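How Do Robots Learn the Rules?

Hi again! It's me, Tiziana Valentini, and today I want to tell you about rules. I know, I know. You have rules at breakfast, rules on the bus, rules in the pool. But robots have them too, and so do the people who teach robots, and some of those rules are pretty fun.

Let's start with a question I got from a reader named Tolera Nigatu, who is eight. Tolera asked, "Who tells the robot what it is allowed to do?" Great question! People do. Before a robot goes to work anywhere, a bunch of grown-ups sit down and write out how fast it can move, how hard it can squeeze, and what has to happen when somebody walks up close to it. When lots of people agree to use the same rules, we call that a standard. Your light bulbs screw into your lamps because of a standard. Same idea.

A very big robot rule is the stop rule. There has to be an easy way to make the robot quit moving, usually a fat red button that you can whack with your whole hand. At the Gilgate workshop, where I spent a day in February, you have to show that you can find the stop button before they let you past the door. I found it. (It took me two tries.)

Another rule is about space. Big robots often get their own area, with a fence or bright stripes on the floor. The stripes mean stop and think before you put your foot there.

Now for the teaching part. Some robots learn by copying people. A person picks up a pair of hand-held grippers, which are like robot fingers with a handle, and does a small job with them. A camera on each gripper records what the fingers are doing. Later the robot can study all those recordings. It's a bit like learning to tie your shoes by watching your big sister do it over and over, only the robot might need 372 turns and your sister would be really tired by then!

Bartosz Szewczyk runs the teaching table at Gilgate, and he keeps a list of good habits taped up by the coat hooks. I copied it down for you:

1. Put your things on the table before you pick up the grippers.
2. Know where your cables are.
3. Move the way you want the robot to move. No yanking!
4. If you mess up, stop and say so. Don't hide it.

I asked about number 3, and Bartosz told me that a robot can't tell a good habit from a bad one. If you slam a lid, it learns slamming. If you're gentle, it has a chance to learn gentle. So the people with the grippers have to be on their best behavior the whole time, even after lunch.

The job to practice on can be really ordinary, like a box of tea bags.

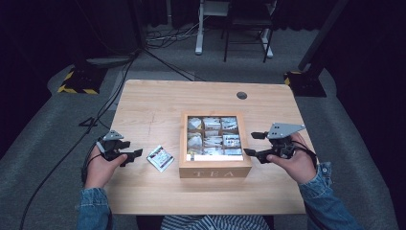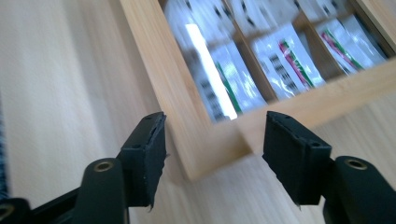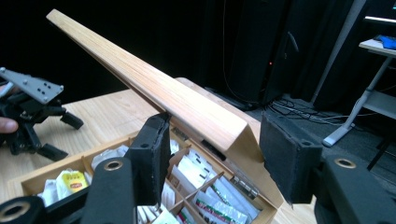 I like number 4 on the list best. When I tried a practice job I dropped my piece and wanted to pretend I hadn't. But a recording with a mistake in it needs a label, so that whoever uses it later knows what they're getting. I raised my hand and said "oops," and Bartosz wrote it down, and then I got another turn.

There's a privacy rule too. If a camera is going to record you, somebody should ask you first, and you can say no. That goes for kids and grown-ups both.

Want to try this at home? Get two pairs of kitchen tongs (ask first!) and move socks from one bowl to another. Have a friend watch and copy exactly what you do. Then make up your own list of rules for the tongs and send it to me. I'll put my favorites in the next issue.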